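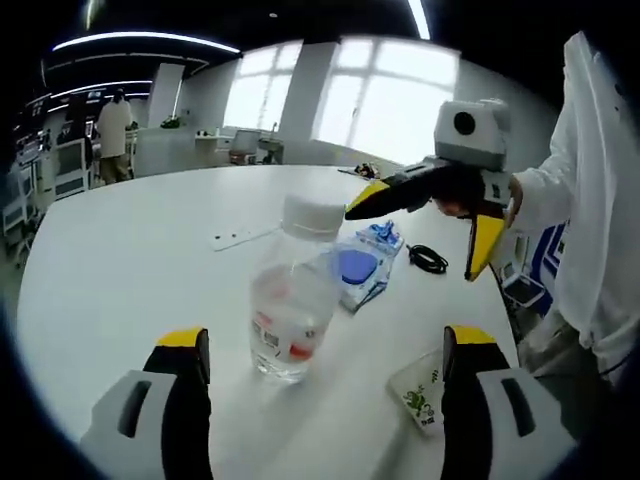 Table Operator, Small Items - Pitel site

Corno is hiring operators for tabletop handling work at its Pitel site. Shifts start at 8 a.m. and run six hours, Monday through Friday.

Duties
Set out everyday items on a white table according to the layout sheet: water bottles, small plastic cups, flat packages, coiled cables.
Pick up, move and set down each item in the listed order. Each shift covers 200 placements.
Log spills, dented bottles and torn packaging.
Clear and wipe the table between sets.

Requirements
Able to stand for 40 minutes at a time.
Steady grip with either hand.
Careful written records. Prior lab or warehouse work is useful - not required.

Pay is $1,370 every two weeks. Training is paid and takes three days. The contract runs through March and may be extended.

Apply at the Lulow front desk or by mail, quoting job number 387.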